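Nillholm Tallumier Room – Floor and Walkway Safety Checklist
Completed by: Hafþór Kárason
Date of check: 2022-12-27
Previous check: July
Result: pass, with 3 points to follow up

General comments
What a pleasure to walk through this room again! In July I had a long list and a slightly sore toe from the old threshold strip. This time most of the list is ticks, and the people who use the room every day deserve a big thank you for that. I have written a comment wherever I had something to say, which turned out to be nearly everywhere (I do like floors).

1. Doorway and threshold
Threshold strip level with carpet – OK
Strip screws tight – OK
Door opens fully without catching – OK
Comment: The new strip is a joy. I ran a loaded trolley over it several times and it hardly made a sound. Please don't let anyone put a mat on top of it, however nice the mat.

2. Walkways
Main route at least 60 cm wide – OK
Route to the fire exit clear – OK
Bags and coats on hooks – follow up
Comment: The fire exit route was perfectly clear from end to end. Two rucksacks were under the hooks instead of on them. There is plenty of space on the rail by the window, so do use it!

3. Carpet
Lying flat, no ripples – OK
Seams closed – OK
Edges fixed at the walls – OK
No damp patches – OK
Comment: I went over every seam by hand, and the join along the middle of the room has held beautifully since Gunnlaugsson re-glued it. The grey-blue was a good choice too. Dropped screws and cable ties show up on it straight away, so they get picked up before anyone kneels on one.

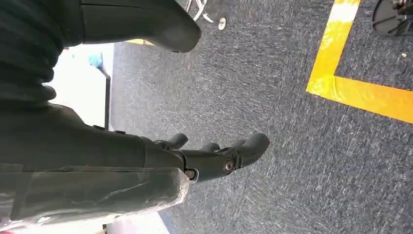
Item 3, carpet: grey-blue floor covering, with wrinkled clear wrap at lower left.

4. Plastic wrap, film and covers
No loose film lying on walkways – OK
Covers tucked in or taped down – OK
Offcuts in the bin – OK
Comment: Film on carpet is one of my favourite subjects, as colleagues will confirm. It slides far more than you expect, especially under a smooth sole. If you unwrap something, fold the film and bin it before you start the job. If a cover has to stay on, keep its ends tucked in and off the walking route. I found no trailing ends on any of the routes, and I did look hard.

5. Table legs, posts and stands
Feet level and steady – OK
Rubber caps in place – follow up
Nothing leaning on a post – OK
Comment: I gave every stand a good push and they all stayed put. One rubber cap is missing from the long table nearest the sink. Buditura have the right size and it takes a minute to fit. Until then, please lift that table with two people and don't drag it. The bare foot will pull the loops out of the carpet, and that would be a shame after all the work on it.

6. Cables
Crossings covered – OK
No cable under the carpet – OK
Extension leads unplugged when not in use – OK
Comment: Lovely work on the crossing by the cupboard. The cover is straight and the ramp is on the right way round.

7. Lighting
All lamps working – follow up
Floor clearly visible in corners – OK
Comment: One lamp by the store cupboard flickers when first switched on. The corner is still bright enough to walk through safely, but a new tube is on the list.

Follow-up list
Rucksacks onto the rail – everyone, from today
Rubber cap for long table – Buditura
Tube by store cupboard – Hafþór

A copy of this sheet goes in the green folder by the door. If you spot a lifted edge or a loose cover before the next check, write it on the back and tell me the same day, even if it seems small. I would much rather come and look!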